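Last updated: 16 Feb 2021

BRERKWOOD PANTRY SHARE ASKS HOUSEHOLDS TO LABEL THEIR LEFTOVERS

BRERKWOOD – The Brerkwood Pantry Share, which lends storage containers to local households, is opening a second lending shelf at the Bromard Street hall and would like its lids back.

The program began with 900 matching containers and lids. It still has most of the containers. The lids have gone wherever lids go.
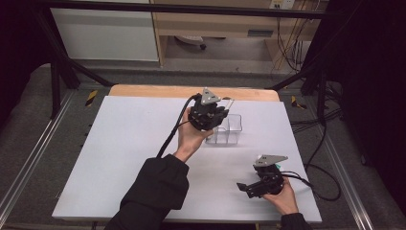
What is changing

Members may now borrow up to 9 containers at a time, for two weeks. Each one comes with a strip of paper tape, on which the borrower is asked to write what is inside and when it went in. "Soup" is acceptable. "Brown" is not.
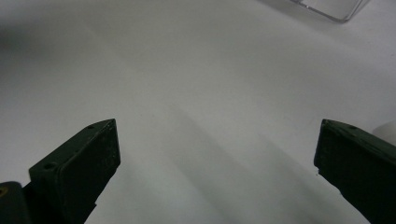
The tape was tested over the winter by members on Jatoi Lane, who reported fewer arguments at the freezer and one very pleasant surprise involving dumplings.

"People are generous with food and vague about it," said Wajid Niazi, who runs the Pantry Share. "I have eaten gravy on ice cream. I would like that to be the last time."

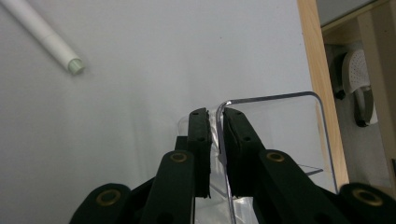 Borrowing remains free. Late returns carry no fine, though Niazi has been known to telephone. Trirus Hardware will take returns at its front counter during February, and the first 100 people to bring back a lid of any size will get a roll of tape. 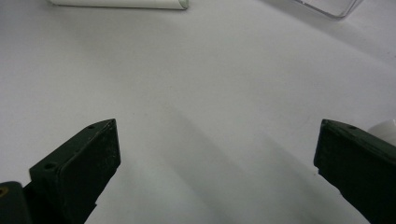

White tabletop, Brerkwood.

Containers should come back washed. Stains from tomato sauce are forgiven.

Shares: 100 | Comments: 2

Marnie T.
I have nine lids and no containers. Can we set up some kind of meeting point?

oldfreezerguy
Mine says "Brown" and I know exactly what it is.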